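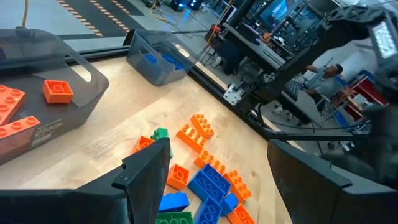
I have never believed in sorting toys by color. Every February some magazine runs a piece on the calm, rainbow-shelved playroom, and every February I think about who is going to keep that shelf calm once the children come home. So when my sister-in-law Dayana Llanos passed on her old system of trays, with a little speech about how it had changed her mornings, I said thank you and expected very little. You can judge for yourself how far we have got. There are three orange bricks in the gray tray, and on the table next to it there's a heap with plenty more orange in it, mixed up with the blue and the green.

To be fair to the trays, they're decent trays. You can see through them after a fashion, in a smoky sunglasses sort of way, and there's a handle cut into the side. My complaint is with the idea. Dayana's theory is one tray per color. But a child who wants to build a garage doesn't want orange, he wants a long one, and then another long one, and the long ones come in every color we own. If you must sort, sort by size. Brayan Valderrama down the street does it that way for his twins and says it lasted 9 days, the best figure I've heard from anybody.

I did try. I gave it 40 minutes on the evening of 12th June, with the radio on, and I'll admit the first ten were pleasant. Then I started finding bricks under the couch, and a sock, and lost interest in the whole business.

What we do now is tip everything onto the table, build, and sweep the lot into one big bin before supper -- no colors, no sizes. The big chunky bricks are easy that way. You can shift a pile with your forearm. I wouldn't try it with the tiny ones, and when we get to those I may have to eat my words.

The trays have stayed, though. One holds crayons. Another goes to whoever wants to hoard a color, and lately the color is orange, so I suppose Dayana would call that a success. She's coming over next week and I haven't decided whether to put the bin in the closet.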